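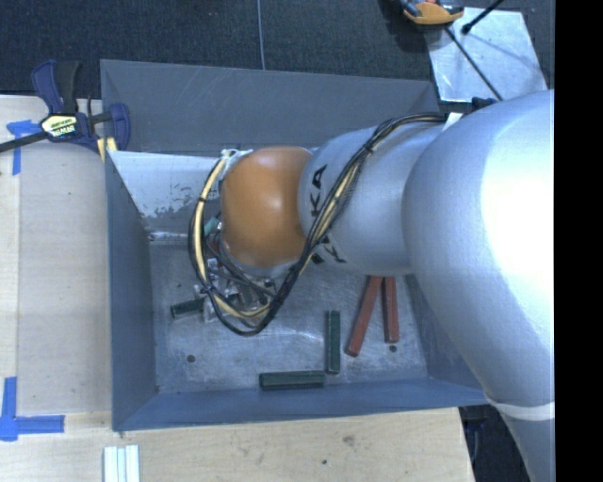 Gleice Aguiar asked whether a district office can lock the petition register before the deadline has passed. It can, she was told, but only for the sheets already counted, and the steps below apply to those sheets alone.

Search this manual Search Advanced

4.3 Locking counted sheets in Harkimer

Before you begin: sign in with a Registrar account. Clerk accounts can view the register but cannot lock it.

1. Open Register > Petitions and select the petition by number.
2. Check that the signature threshold is correct. For a ward measure in Mansilla it is 2000. For a city measure it is 2936.
3. Select the Counted tab. Sheets with an open challenge are shown in gray and are left out of the lock.
4. Click Lock Sheets, then enter your passcode.
5. A second registrar must confirm within 3 hours. If the time runs out, the request is dropped and must be entered again.
6. Print the lock receipt and attach it to the petition folder.

Note: The total on the receipt covers accepted signatures only. A petition with 2246 accepted signatures passes the ward threshold but is marked Short if it was filed as a city measure. Check the filing type before you notify the sponsor.

CAUTION: A locked sheet cannot be edited. To correct a name or address, request an unlock under section 4.5. Do not delete the sheet and scan it again, as this removes its challenge history.

Withdrawn signatures received after the lock are entered under Late Items.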